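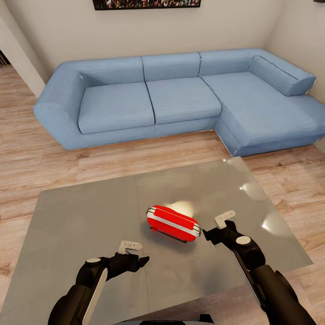
Business Hour on Reradness Community Radio: Information for Local Firms
2 min read

1/ Reradness Community Radio is now accepting requests from local firms wishing to appear on its weekly business program. The new season begins in September 2023.

2/ Each edition includes 2 guest interviews of 27 minutes. Guests may discuss new services, hiring, premises or trading conditions in the district. Prices and discount codes may not be read on air.

3/ The program is presented by Wilma MacBrayne. Precious Mabaso manages bookings and is the first point of contact for all firms, including those that have appeared before.

4/ The station received 339 requests last season and was unable to place them all. Firms that applied before June and did not receive a date are asked to apply again. Earlier forms have not been carried over.

5/ Brukow and Valdebenito have confirmed their places in the opening edition. They will speak about taking on apprentices and the cost of training them.

6/ Guests may attend the studio or join by telephone. Those attending should arrive in time for a sound check and bring the signed consent form. One representative per firm, please.
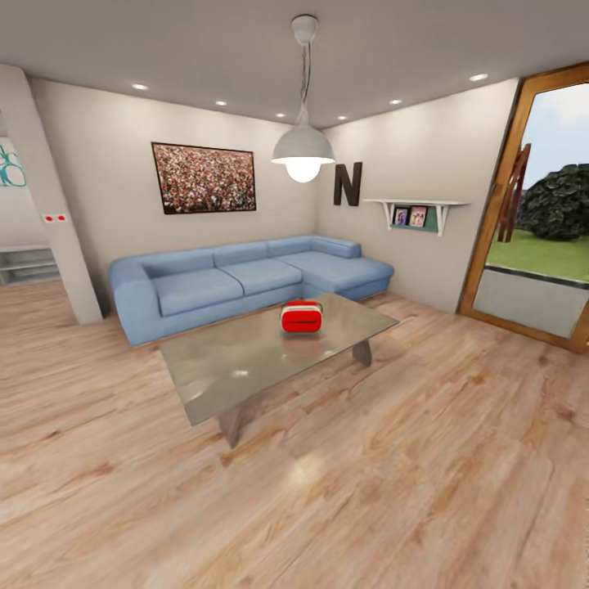
7/ May a firm sponsor the program and also appear as a guest?

A firm may do both, but not in the same edition. Sponsorship has no bearing on the selection of guests, and the current sponsor, Satard, will not be interviewed while its agreement is in force.

8/ Recordings are placed on the station's website after broadcast. Firms may link to them freely. Requests to edit or shorten an interview must be made in writing to the bookings desk.

9/ Sole traders and firms in their first year of business are eligible on the same terms as larger employers. Charities should apply to the community affairs program, which has its own form.

10/ Forms are available at the station's front desk and on the bookings page. Firms will be told of the outcome by email.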